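Purkholm – point d'avancement, volet rangement
28 août 2020

Bonjour, un point rapide avant le comité, le détail des comptes suit à part. Sur les 4000 euros de la subvention Esosen, il reste de quoi tenir jusqu'en novembre. Le petit mobilier est choisi, les fiches d'activité avancent – 19 rédigées sur 28, le reste en relecture chez Yurt.
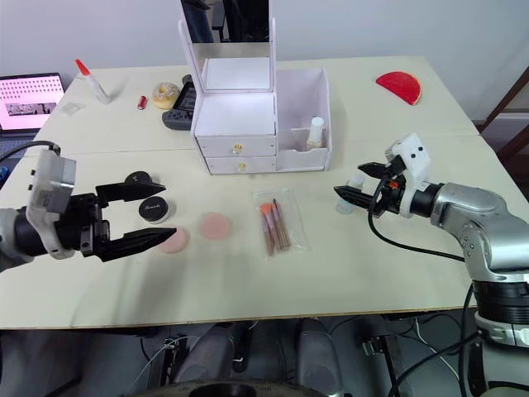
Ayten Yüksel

Poste coiffeuse : organiseur blanc à miroir, deux tiroirs superposés, petits boutons dorés, case ouverte à côté pour les flacons. On garde ce modèle. Format correct pour la table, les gens comprennent tout de suite ce qui va où. Les objets à trier restent volontairement mélangés (le donut jouet, la manette de jeu), sinon l'exercice est trop facile. Consigne simple : ouvrir, ranger, refermer. Séances de 20 minutes, plus long ça décroche.

Point a revoir, les boutons. Petits, donc bonne prise fine demandée, mais certains participants préfèrent une poignée plus large.

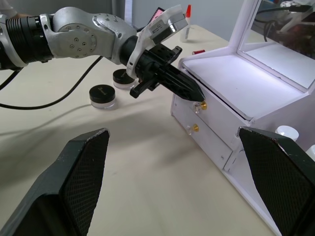

Demandé un devis à Hovix pour des poignées de rechange, pas de réponse encore. Si rien mi-septembre on commande ailleurs. Je voudrais aussi un deuxième organiseur identique, pour ne pas tout déplacer d'une salle à l'autre.

Reste à faire : étiquettes des tiroirs, dernières fiches, bilan des séances d'été. Il me faudrait votre acord sur le deuxième organiseur avant la rentrée. Factures envoyées dès que je les ai toutes.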